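## 4.2 Planning around reflective objects
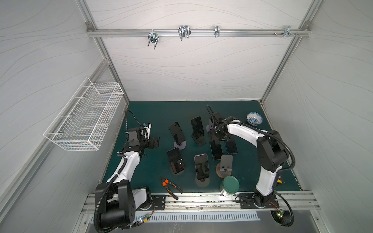 *Last changed: April 13, 2024*

**Figure 3.** Two-arm cell with six smartphones, several stands, and other small objects on the mat.

Dark, glossy screens return few usable depth points, so the Lusov planner does not build its collision map from depth alone. Each phone is first segmented in color, then fitted with a box padded by 6 mm. Stands are fitted separately, including any that hold no phone.

Both arms share one map. Before an arm moves, it reserves the volume its path will sweep, and the other arm plans around that volume. A reservation expires after 32 control cycles unless renewed. In the November runs, 71 plans were rejected at this step, and all but three were solved on the second attempt with a higher approach.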